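Stinura: release notes for short music video clips

Stinura is a small dataset about how musicians tease new music videos on social apps. It covers 999 posts, each one a text record of a clip shared before the full video came out. The clips themselves are not included.

Version: 1.2
Last update: May 19, 2026
Maintainers: Ctibor Jireš, Cyrill Lüthi

Contents

posts.csv — one row per post, with artist code, platform, clip length and caption
videos.csv — one row per finished video, 115 in total
notes.txt — free-text remarks from labeling

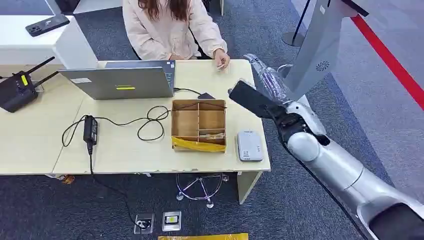 Laptop and router on the desk.

Fields

clip_len is in whole seconds. Clips longer than 200 seconds were left out. gap_days counts the days between the first teaser and the release. guest is "yes" when a featured artist can be seen or heard in the teaser, and "no" otherwise. An empty value means the labelers did not agree.

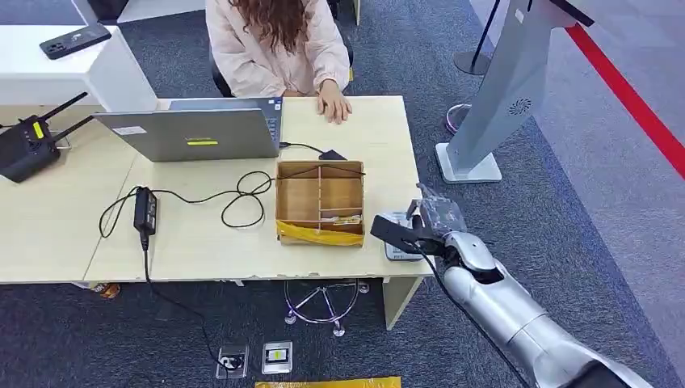 At the laptop, right hand on the desktop.

Labeling

Both maintainers labeled every post separately, using the Cetness guide, then compared results. They still disagreed on 19 posts, nearly all of them over the guest field. Those rows are kept and marked with a 1 in the split column.

Captions are stored as posted, including spelling mistakes and emoji. Hashtags were moved to their own column in August.
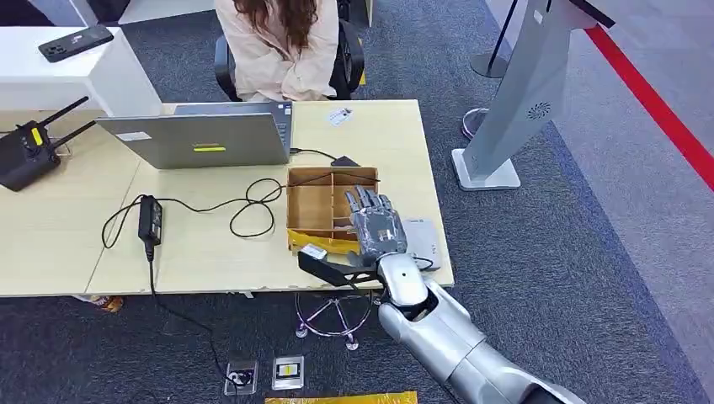
Cardboard tray with dividers, and the hand at its right edge.

Known problems

Posts that were deleted before collection are missing, so gap_days may be too short for some artists. Live streams are not covered. Two artist codes were swapped in version 1.1 — please use 1.2 if you work with the Betancur subset. 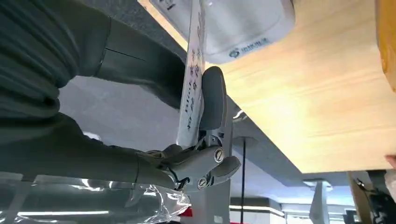 Gripper, close up.

Use

The tables load in any spreadsheet program. The Idora script, idora.py, joins posts to videos and writes a single file. Run it from the main folder.

Free for research and teaching. Please name both maintainers and the version number if you publish results. Send corrections with the post ID and the field name.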